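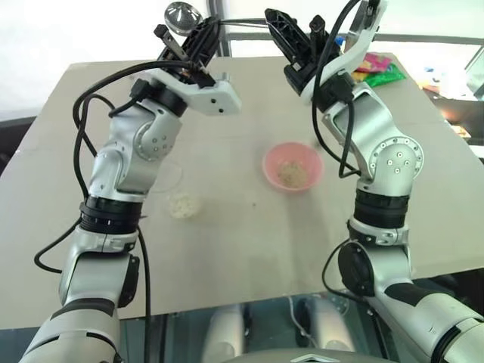

1 min read

I've had the Fevasen table in my workroom since February and people keep asking me about it, so okay, review time! First, the color. Mine is beige, a soft, pale beige with a matte top, and I was worried it would look like an office cafeteria. It doesn't. It's calm and kind of nice to look at, and I don't get the glare off my window that I got with my old glossy one (that thing drove me nuts every afternoon).

What I love most is the space. It's a big, plain top and I can spread out a whole project and still find a spot for my coffee. Putting it together took me 76 minutes, mostly because I had two of the legs backward. Slavica Stoyanova did hers in way less and won't let me forget it.

Gripes? Pencil smudges show up fast, and the sample swatch was a shade warmer than what I got. Also, $600 isn't cheap. Jeanine Bakker went for the Triline and saved a bit, but I leaned on hers and it wobbles. Mine hasn't budged.

I'd buy it again, probably in the same color. Four stars out of five, and I'm still waiting on the spare bolts.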